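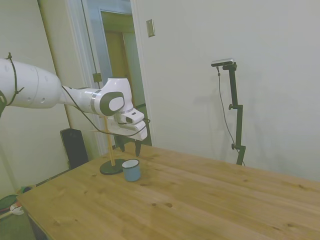 我们店今年到底买不买机械臂，这件事从去年九月吵到现在，吵得我连做梦都在填预算表。先交代一下，我说的“店”是Howells，一家做搪瓷器皿和木头小件出租的铺子，客户多半是拍广告的、办展的，还有几家咖啡馆。东西租出去再收回来，要一件件拿起来看、挂回去、装箱，全靠手。我管账，也管采购，还管谁把胶带用完了不说。所以当老板Hanane Chraibi把Bikutel的报价单拍到我桌上的时候，我第一反应是去看总价，第二反应是去看那只杯子。对，就是那只浅蓝色、白边的搪瓷杯，搁在松木桌面上，旁边立着那根黑底座的木头架子，架子上头伸出来一小截横杆。白色的机械臂从左边探过来，两根黑手指朝下悬在桌面上方，墙边支架上还有个小摄像头对着桌子。我盯着杯子想，要是磕掉一块瓷，这钱算谁的？报价单上可没有这一行。

我得承认我这个人小气。小气的人管采购其实挺合适的，就是朋友少一点。

Bikutel的方案是这样的：臂、夹爪、摄像头、支架，再加软件，打包一个价，按月付也行。Hanane喜欢按月付，她说按月付像交房租，不疼。我说房租也疼啊，我每个月都疼！她不理我，拿了支红笔在“上门安装”四个字底下画了一道，又画了一道，画到纸都破了。

另一家叫Skisness，卖的是二手翻新的，便宜得让人心里发毛。他们的销售给我打过电话，声音特别年轻，一口一个姐。我问保修多久，他说这个可以谈。我问夹爪的指头磨坏了怎么换，他说这个也可以谈。我问那什么不能谈，他想了半天，说运费。运费是468，一分不让。我倒是有点欣赏他，起码这个数字是实心的。

我就做了张表。我做表是有瘾的，左边Bikutel，右边Skisness，中间空一栏给“什么都不买”。Hanane看见中间那一栏就火了，说你这是什么态度。我说这是最便宜的一栏呀，它总得有个位置吧。她把椅子往后一推，去后面仓库了，我听见她在里头把箱子挪得砰砰响。

其实我知道她为什么急。去年九月有一单，租给一个叫Mustedby的咖啡馆办开业，杯子要394只，全浅蓝的，全白边，杯口不能有一点缺。我们几个人坐在地上验货，验到后半夜，我眼睛里全是圆圈，看路灯都像杯口。Hanane验到最后手腕抬不起来了，第二天缠着绷带来上班，还跟我说是打羽毛球打的。她根本不会打羽毛球！她连拍子都没有。我当时没拆穿她，回家路上越想越不是滋味，在地铁里就开始搜机械臂多少钱一台。所以你看，最早动这个心思的人是我，后来拦着不让买的也是我，我自己都觉得自己别扭。

报价单到了以后，我专门问了Bikutel的工程师一堆问题。他姓什么我没听清，口音很重，人倒是耐心。我问它认不认得缺口，他说摄像头看得清就认得。我问什么叫看得清，他说要光好。我问光怎么才算好，他说你们是不是有窗户。我说有，朝北。他在电话那头叹了口气，很轻，但我听见了。于是表上又多了一行：灯。灯下面又多了一行：电工。然后我想起来桌子，我们仓库那张桌子四条腿有自己的主意，一碰就晃，机械臂装上去还不得晕船？所以还有一行：桌子。就这么一行一行往下长，我早上泡的茶到中午还没喝，表已经翻页了。

这里我要给后来人说一句（万一哪天我辞职了，你坐在我这把椅子上，翻到这个文件夹）：买机器的时候，机器只是最上面那一行。夹爪的指头要备一副，线要备一根，培训要算人工，装的那几天不能接单，也要算钱。还有保险，保险公司的小姑娘听我说完，问我这台设备“会不会自己走动”，我说它是固定的，她说那就好，给我归到了“烤箱及类似设备”。我到现在也没想明白哪里类似。

三月份不能装，四月份有展，五月份Hanane的妈妈要来。我把日历翻来翻去，哪一页都不空。我跟Hanane说，要不先租3个月试试，不合适就退，押金941，我从杂项里出，不动设备那笔钱。她问杂项里哪来的这么多钱。我说我攒的。她说你怎么攒的。我说你去年十一次要换新的咖啡机，我拒了你十一次。

她愣了一会儿，然后笑得直拍桌子，把我的茶都拍洒了，正好洒在Skisness的那一栏上。我觉得这算天意，当然我不能把天意写进采购说明里，我写的是“售后条款不明确”。

申请是那天晚上写完的，落款2018年1月30日。写的时候店里就剩我们俩，暖气已经关了，她裹着围巾坐在我对面，一只手揉着另一只手腕，假装在看手机。我写到“采购理由”，卡住了。按规矩应该写提高效率、降低破损之类的，我去年给打包机写的就是这个，前年给标签机写的也是这个，复制过来改个名字就行。可我看着那行字，怎么也按不下去。

“你写什么了？”她问。

“还没写。”

“就写省时间呗。”

“省出来的时间你干嘛？”我问她。

她想了想，说：“学羽毛球。”

我抬头看她，她脸一下子红到耳朵根，把围巾往上拽了拽。原来她知道我知道。我们俩谁也没再提这个，我低下头，在“采购理由”后面写：验货岗位手腕劳损。又在备注里加了一行，球拍一副，走杂项。

她凑过来看屏幕，说球拍不能走杂项吧。

我说可以谈。

她说那运费呢？我说运费自己出，她就骂了我一句，骂完起身去拿外套，回来的时候手里端着一只浅蓝色的搪瓷杯，给我重新倒了热水。我接过来，习惯性地用拇指沿着杯口摸了一圈，然后点了发送。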